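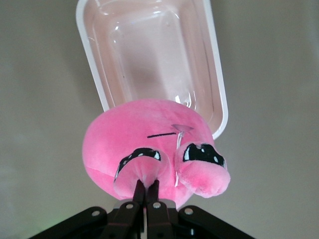
Festora Toy Library
Progress report no. 3 to the Jardine Fund
Period covered: from the last report to the end of October
Submitted 10 November 2019

Summary

The soft toys are out of the garbage bags. We put this first because it was the first line of our application, and because several people at the Fund have asked, politely, whether it had happened yet.

At the close of October the library held 1,152 soft toys, every one of them counted, washed or wiped as its label allowed, and entered on the list. Our application gave a different figure, arrived at by looking at the bags and feeling tired. Of the present total, 300 are sorted, tagged and in trays ready for loan. The target for this period was the same number, so we are on target, though the last few went into their trays later in the evening than we would like to admit to a funder.

Trays

We changed the container. The application specified lidded boxes, and we bought a trial set. The lids went missing in a way that would interest a physicist, and children would not ask for anything they could not see. We now use shallow rectangular trays with rounded corners and no lid, ordered through Sendia. The sides let enough light through that you can tell from across the room whether a tray is occupied and, with most toys, what color the occupant is. The rim is thick enough to grip with one hand while the other hand is being held by a toddler.

We took 198 trays in the first order. A small toy shares with one or two others. A large toy gets a tray to itself and generally overflows it. Round toys are the difficulty. A bear will sit down in a tray and stay there. Anything shaped like a ball with feet leans on the rim, thinks it over, and rolls out when the next tray along is pulled. We have tried laying them on their backs, which works but gives the shelf a slightly clinical look, all those faces staring up. For now the round ones go on the bottom shelf, where the drop is short.

The trays cost less than the boxes did. The difference has gone to laundry, which cost more than anything did.

Sorting

The original plan was to sort by animal. This lasted one afternoon. A fair part of the collection is not any particular animal, and the discussions about whether something was a pig, an octopus or a cloud with opinions were taking longer than the washing. We then sorted by size, which was quick and of no use to anybody looking for something.

We have settled on color first and size second. Borrowers under five do not come in asking for a medium rabbit. They ask for the pink one. There is a great deal of pink. Pink has its own bay and has already spread into what was meant to be orange, and orange has been moved in with yellow, where it seems content.

Each tray has a tag tied to it with the toy's number and a one-line description. We ask whoever writes the tag to describe the toy so that a stranger could pick it out, and "cute" has been struck from the permitted vocabulary. "Pink, round, fancy eyes" is the standard we are working toward.

Condition checks

Every toy is squeezed, tugged at the seams and checked for eyes that come off. Hard eyes are pulled firmly, and a toy that loses one is retired from the under-threes' shelf for good. Stitched and fabric eyes give us much less trouble and we now give them preference when choosing between two similar donations. Short-pile fabric also comes through the wash looking more or less as it went in. Long pile comes out looking as though it has had news.

Toys that fail the check go into the repair basket. The repair basket is full. We mention this without drama and will return to it under "Next period."

The room at Trenier

We moved into the ground-floor room at Trenier House during the period. It has good daylight, a sink and a radiator with two settings, off and Sahara. The shelving is up along the long wall. The bottom shelf had to come off and go back on again, having been fixed one hand's width too low for a tray to slide under the one above. The drawing was correct. It was also in a bag of rabbits at the time.

Loans

Loans from the trays opened in the second half of October, on a small scale, to families already registered with the library. Returns have been prompt. Two trays came back without their toys, and one toy came back with a hat it did not leave with. We have kept the hat on and amended the tag.

Parents have told us the trays help at home as well, as the place the toy has to be in before it goes back. We had not thought of that and would be glad to be credited with it.

Spending

Trays, tags and shelving are within budget. Laundry is over, for the reasons given in our last report and for several new ones. We ask the Fund's agreement to move the unspent lid money across to the laundry line. A revised sheet is attached.

Next period

– Place the second tray order with Sendia, once the shelf spacing has been measured by two people separately.
– Tag and tray the next batch, starting with blue, as a rest from pink.
– Get the repair basket down to a level where its handles can be found.
– Fit a low lip to the bottom shelf for the round toys.
– Open loans to new families.

Visits from the Fund are welcome on any loan afternoon. Please use the side door, as the front one currently has the old lidded boxes behind it.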